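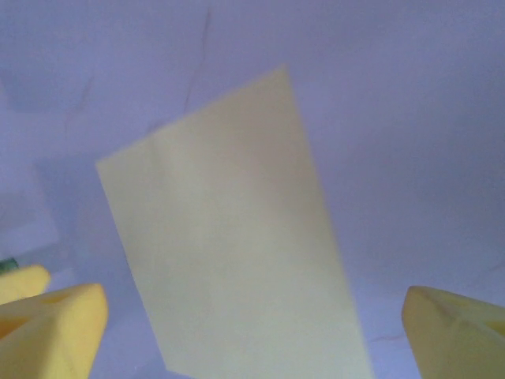
## 4. Preparing and Loading Card Stock

This section covers hand feeding of single cards into the Prillonau label and card folder. For continuous stock, see Section 6.

### 4.1 Before you start

Use flat, uncoated card with a matte surface. Pale colors (cream, butter yellow, light gray) give the best contrast with the fold marks. Glossy or laminated card slips on the feed roller and must not be used.

Store card in its wrapper until needed. Stock that has been kept in a cold room should stand at room temperature for 2 hours before folding.

**Note:** Sticky notes and other sheets with an adhesive strip can be scored but not folded. Set the selector to SCORE and feed the plain edge first.

### 4.2 Loading a single card

1. Switch the folder off at the front panel and wait for the roller to stop.
2. Open the input tray until it clicks.
3. Check the card for curl by laying it on a flat surface. If a corner lifts, turn the card over and press it flat with the Bristico bar.
4. Set both side guides to the width of the card. The guides should touch the edges without bending them.
5. Place the card in the tray, short edge toward the roller.
6. Square the card against the left guide. A card that enters at an angle will be folded at an angle, and the fold cannot be corrected afterward.
7. Slide the card forward until it meets the stop.
8. Close the tray cover and switch the folder on.
9. Select the fold type and press FEED once.

**Caution:** Keep fingers, sleeves and lanyards away from the roller while the power light is on.

**Caution:** Do not pull on a card that has started to feed. Press STOP, then turn the release knob counterclockwise until the card is free.

### 4.3 Batches

The tray holds up to 33 cards of standard weight. For heavy card, load no more than 6 at a time. Fan the stack before loading and tap the short edge on the table to align it.

If 2 cards feed together, remove the stack, fan it again and reload. Repeated double feeding usually means that the separator pad is worn. Replacement is described in Section 9.

### 4.4 After use

Remove any unused card from the tray. Card left under the guides overnight may take a permanent bend. Wipe the roller with a dry cloth. Do not use alcohol or Fumer cleaning fluid on the separator pad.

Section revised in December by Ingrid Rosenthal. Fold settings checked by Kasun Rathnayake.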